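Olico Road swap shop packs up and moves to bigger rooms

I've been popping into the clothes swap on Olico Road for a couple of years now, mostly to get rid of jumpers and come home with different jumpers, so I was a bit gutted in July when a sign went up saying the lease was ending. Well, good news! It isn't closing at all. It's moving to the old Guritz shoe shop by the bus station, and the doors open there on August 29, 2026. 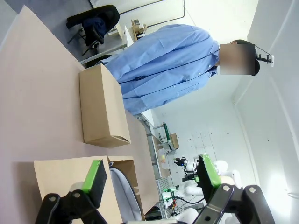
By Gaurav Bhatia

The new place is a proper step up. The Olico Road room was lovely but you couldn't get two pushchairs past each other, and if anyone wanted to try on a coat the rest of us had to shuffle outside. Guritz has a ground floor, a back room with a sink, and an upstairs that used to be the children's department (there's still a height chart painted on the wall, which I hope they keep).

Rent is £695 a month, which sounds like a lot for a swap shop, and I said so. The answer is that the upstairs is being let three mornings a week to El Ouafi, the alterations people from the market. They've been working off a stall with one socket for years, so they're thrilled. They'll take up trousers, turn collars and put new zips in, and anyone with a swap card gets 16 per cent off. I have a winter coat that has been done up with safety pins since before Christmas, so you can guess who'll be first up the stairs.

If you've never been, it works on points. You bring in clean clothes, they get sorted into three bands, and you spend the points on whatever's on the rails. Points from Olico Road still count at the new shop, but get your card stamped by the end of September or they'll lapse. Children's things are free as before – just take what you need.

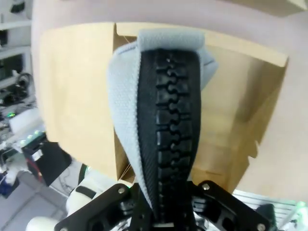

Swap cards themselves are going up to £7 a year, the first rise since the shop started. Nearly 100 people have already renewed, and you can do it at the till or at the Drodia café next door, where they've got a little tin and a stack of forms behind the counter. The café is also doing tea at half price for cardholders on opening day, so expect a queue.

A few practical bits. Opening hours will be ten till four, with one late evening a week that hasn't been settled yet. There's no parking outside, but the multi-storey is a two-minute walk and the 16 bus stops right across the road. The front step has a ramp now. They're not taking donations until the second week, so please don't leave bags in the doorway, however tempting it is.

They're also after hangers, the sturdy sort with a bar for trousers, and a full-length mirror if anyone has one going spare. I've promised them the one from my hall. My other half hasn't been told.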